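Diltow says its new laundry sheets will get a full load clean in cold water and save the average home more than 200 dollars a year. The math behind that second claim is hard to find.

The sheets, sold under the name Nesetti, go on sale in September. A company statement dated July 21, 2025 puts the savings down to lower power bills and "fewer ruined clothes." Asked how it had priced a ruined shirt, Diltow pointed to a survey of 444 customers, all of whom had signed up for free samples.

"That's a fan club," said Terence Oakley, who runs a repair and alterations shop and has tested laundry products for a local consumer newsletter. "Ask people who paid for it."

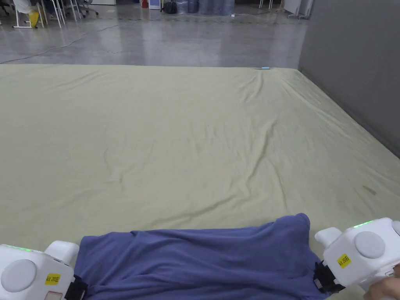

Cold washing does use less power, and few people argue with that. But plain detergent works in cold water too, and most of the saving comes from turning a dial. Diltow did not say how much of the 200 dollars was left once that was taken out.

Liya Wubshet, a spokeswoman for the company, said the figure was "a fair picture of what families can expect" and that a longer report would follow. She would not give a date for it.

The company also says the sheets lift old grease and grass stains in one wash. Its own test notes list 8 fabrics, all cotton or cotton blends. Wool, silk and sportswear were left out — an odd gap for a product sold as safe "for everything you wear."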